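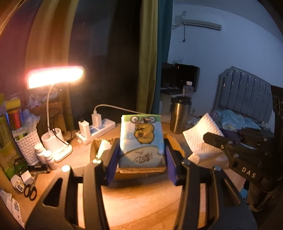
Handling rules for small packaged goods: what changes in June

The revised working rules for hand-held gripper sessions take effect in June at Plova and at the Umemora site. They replace the two separate checklists that had grown up since last year. Most of the text is unchanged. The parts that differ are set out below.

Grip on printed packages. Light packages are to be held with one finger pad on each side, upright where the shape allows. Closing force stays at the lowest setting that keeps the item from slipping. A package that creases is taken out of the item pool and logged as damaged, even if the contents are sound.

Orientation. Operators no longer turn an item right side up before the grasp. Artwork and lettering may be upside down when the item is picked, and the log entry should say so. Juleck asked for this after its review found that 74 of 500 entries gave no orientation at all.

Background items. Home desks are not to be cleared to a bare surface. Lamps, chargers, baskets and bottles may stay where the household keeps them. Two limits apply -- cables must not cross the path of the hand, and scissors or other sharp tools must lie outside the reach of the fingers at full opening. Papers with addresses or printed codes are turned face down before work starts.

Lighting. A desk lamp may be on, and the setting is not changed partway through a session. If it has to be changed, end the session and open a new one.

Pivot screws. Check all joints for play before the first grasp and again after every 36 sessions. The earlier rule, which left the second check to the operator, is withdrawn. Worn finger pads are replaced in pairs.

Breaks. The limit on continuous work is now 20 minutes per operator. Gisler had proposed a longer period, but wrist strain reports did not support it.

Comments on the sharp tools clause are still open. Send them with the clause number and the site name in the subject line. The full text is in the shared rules folder, and the old checklists will be removed from it at the end of the month.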